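How a Room Is Set Up: Tables, Seats and Floors

A room is a space with a job to do. The furniture in it is chosen to match that job. A large indoor space can have several jobs at once, and each one gets its own area.

Start with the floor. A glossy floor reflects light, so a room with white walls and a shiny floor looks brighter than a room with dark walls and carpet. Reflected light is light that has bounced off a surface before it reaches your eyes.

Next comes the table. A tabletop is a work surface. A tablecloth is a sheet of fabric laid over it, and the part that hangs past the edge is called the drop. At the Gruvlow craft hall, the drop is set at 5 inches for small tables. A tray keeps small objects together — a cup, for instance — so they can be moved in one trip.
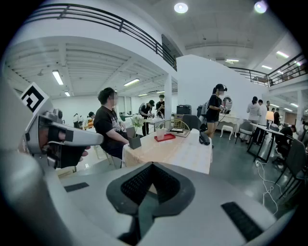 Why do some chairs have wheels?
Wheels under a chair are called casters. They let a person who is sitting down move a short distance without standing up. Most office chairs have 5 casters, because a wide base with five points is hard to tip over.

A dresser is different from a table. It stores things, and it usually stays against a wall. A vanity dresser also has a mirror, and a stool fits in front of it. When the stool is pushed in, people have more space to walk past.

The walking space between pieces of furniture is called clearance. In the Gruvlow hall the main path is 46 inches wide, enough for two children to pass each other. Bags and cords are kept out of it.

Words to know
Caster: a small wheel under furniture.
Drop: the hanging part of a tablecloth.
Clearance: open space left for moving.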